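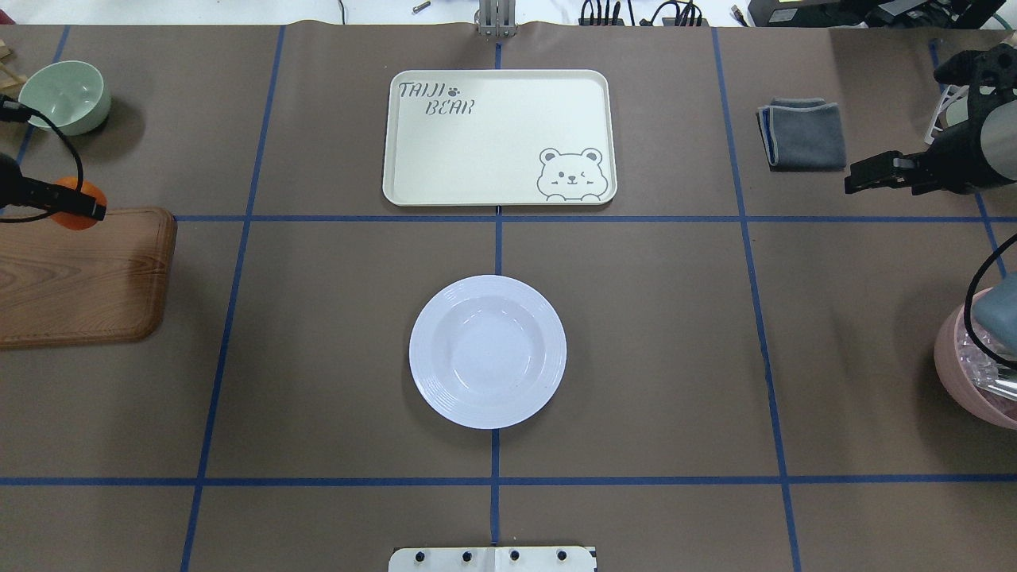
I've finally got round to sorting the breakfast things, a job I'd been putting off since August. It all started with the cream tray with the winking bear on it. I love that bear! But the tray had ended up living on top of the fridge under a pile of post, and I was carrying toast about on a chopping board like some sort of lumberjack.

So I covered the table in brown paper, got the blue tape out and marked it into sections, one for each bit of the meal. The tray got the good spot in the middle, with the ridged white plate just below it. I have 12 plates and I only ever reach for 2 of them, and that deep one is my favourite (porridge, pasta, leftover crumble, you name it). The mint-green bowl went up in the corner, then the wooden board with the groove round it, and a grey towel folded over on the other side.

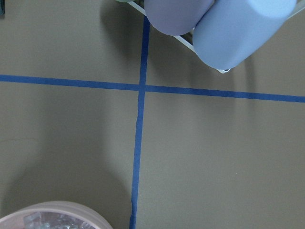 Tape is brilliant for this, by the way. Mine came from Cutlow, 60 pence in the bargain bin, and it doesn't matter a bit if your lines go wonky. Once you've got sections you stop plonking things down anywhere – or I do, at least.

The bowl is the one I can't settle on. It's lovely for fruit but I also want it for yoghurt, and I refuse to buy another when the cupboard door already won't shut properly. I did have a look on the Jukero site and came away with a butter dish in my basket, so that's me banned for a month.

Next up is the mug shelf. I'm dreading it.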